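Subject: Re: [bricks-and-bits] Sorting the loose bricks – where do you start?

Hello all,

Oh, I am so pleased somebody asked this! I've been sorting on and off since January and I have Opinions, so put the kettle on.

> I've been given a big mixed lot of plastic building bricks (all
> sorts, some of them not even from the same make) and I haven't a
> clue how to begin. Do people sort by colour or by shape? And what
> do you keep them in? I've looked at drawer cabinets but they cost
> a fortune and I'd rather spend the money on bricks. At the moment
> everything is in the bath.

By shape. Please, by shape! I did my first lot by colour because it looks so lovely when it's done, and it does, you get these gorgeous tubs of red and yellow and green and you feel like a sweet shop. Then you want one little green plate with a clip on it and you're up to the elbow in green for half an hour. Your eye finds a green piece among mixed colours straight away, but it can't find a small piece among big ones of the same colour. I ended up tipping the whole lot out and starting again, all 1,491 of them (yes, I counted, it was raining).

The exception is the plain two-by-threes and two-by-fours. I've got so many of those that they get shape first and then colour, and I do the greens before anything else because I've three different greens that all look the same under the lamp in the evening. Sort greens in the morning if you can.

For the first rough pass I don't use drawers at all, just a cardboard box on the table and one brick at a time. 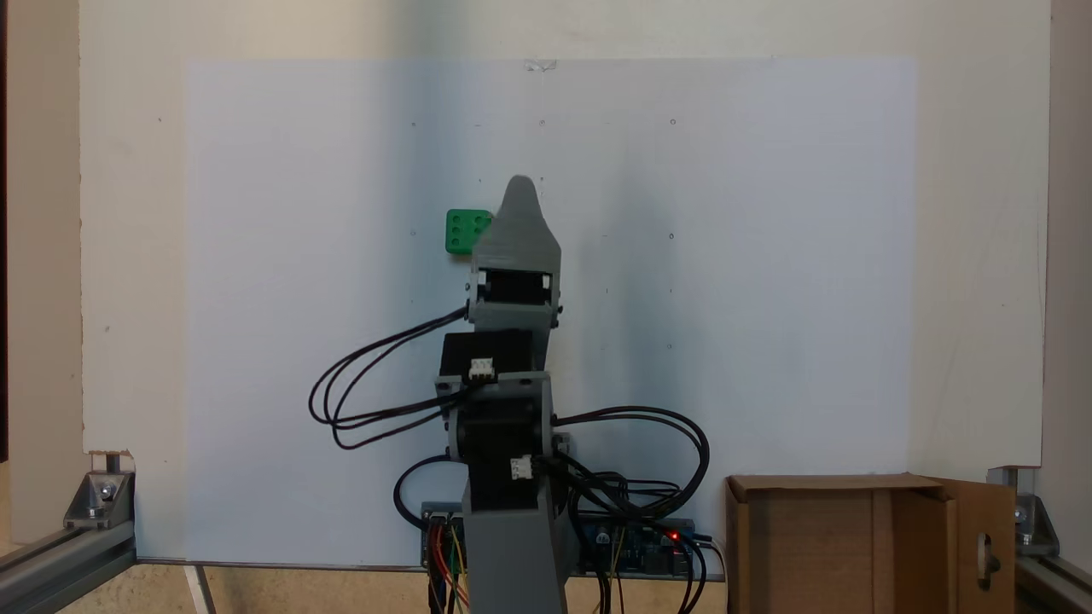

Green two-by-three, with the box open on the right.

The two-by-three is my favourite brick, by the way. Everybody raves about the two-by-four, but six studs is such a handy size for the corner of a small wall, and children can get hold of it easily. If your mixed lot has a good number of them you've done very well.

Now, boxes. An ordinary brown cardboard one with hand holes in the sides is better than anything I've paid for. You can carry it when it's full, the flaps fold down out of the way while you're working and go back up when you've finished, and if it splits you just get another. I did buy a stacking set from Kasberg once and the lids never sat right after the first summer. The Nindora trays are nice for tiny pieces, but they're shallow, and one knock from a passing elbow and you're on your hands and knees. I'd keep trays for the second pass, when you've got the numbers down.

A white table top is a big help as well. Dark bricks jump out at you, small clear pieces less so (I use a tea towel for those), and you can see every crumb and dog hair that has come along with the lot. If your table is dark wood, an old sheet does the job – pull it tight and peg it underneath or the bricks roll into the creases.
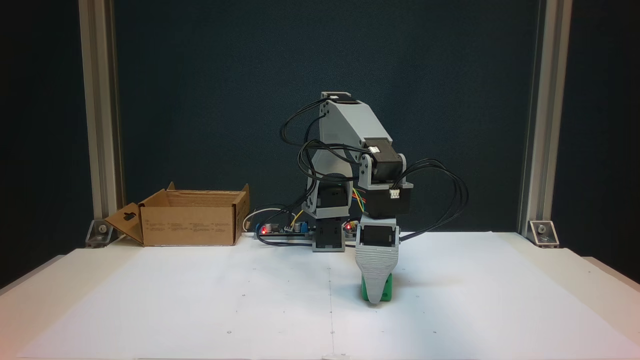

My other tip is to keep the box close to where you pick up. I used to have mine on the floor next to my chair, and by the end of an evening my back was in bits. With the box up beside the bricks you hardly move, and I got through 300 pieces between tea and the nine o'clock news without noticing. Radio on, biscuits well away from the sorting side.

On different makes: do check the grip. I had a bag of Zondedora bricks that look perfect next to the rest but come apart if you breathe on them. Press two together, turn them upside down and give them a shake. Anything that drops off goes in its own bag, and mine has 38 in it so far. They're fine for mosaics glued to a board, so don't throw them out!

And washing, seeing as yours are already in the bath – lukewarm water, a drop of washing-up liquid, swish them round in a net bag and spread them on towels. Leave them at least overnight, longer for anything with hollow tubes underneath. Nothing with stickers or printing on it, and no batteries or motors, obviously. I lost the face off a very nice Chiriac station master that way and I still feel bad.

Do write back and say what turns up at the bottom of the pile. My last lot had 3 marbles, a door key and half a dinosaur, and I'm still hoping for the other half.

Happy sorting!

> Also, does anyone want baseplates? There are loads in here and
> most of them are bent.

PS Yes please to the baseplates, bent or not! I flatten mine under the big atlas and I can collect.

Contact the list owner | © bricks-and-bits mailing list | Back to top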